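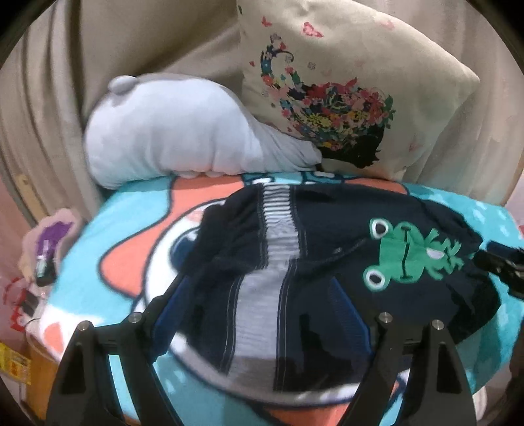 Sondow Workshop, Home Robotics Group

Workshop > Groups > Home Robotics > FAQ

14 shares | 3 comments

What are you building?
A hand-held gripper with two fingers, plus the arm it will one day bolt on to. The arm is called Radaser and it's still mostly in a box, but the gripper is up and running and we love it!

Why so keen on clothes?
Because cloth is brilliant fun. A mug stays the same shape all day, while a pair of kids' shorts never lands the same way twice. Drawstrings, stretchy waistbands, a frog on the leg... it all counts as practice.

Do I have to come to the workshop to join in?
No. Plenty of us work at home, on the sofa or wherever there's a soft surface and a bit of light. Blankets with big cartoon prints are very welcome. Plain white tables get dull quickly.

What are the fingers made of?
Ask Fulgencio Ibarra, who changes his mind every August. Files for the current shape (Tejada, version 22) are on the shared drive. Check the screws on both brackets before each session, they do work loose.

How long is a session?
Usually 30 minutes. Pick up, put down, crumple, go again. Stop when your wrist gets tired.

How many grasps do you need?
We're aiming for some 2000 before we try Radaser on anything. More would be lovely.

Can it fold yet?
Not yet! Picking up by the waistband is the goal for now. Folding comes under Drandimden, our next project, and there's a sign-up sheet by the laser cutter.

Can children help?
Yes, with an adult. They're very good at crumpling.

2 people found this page useful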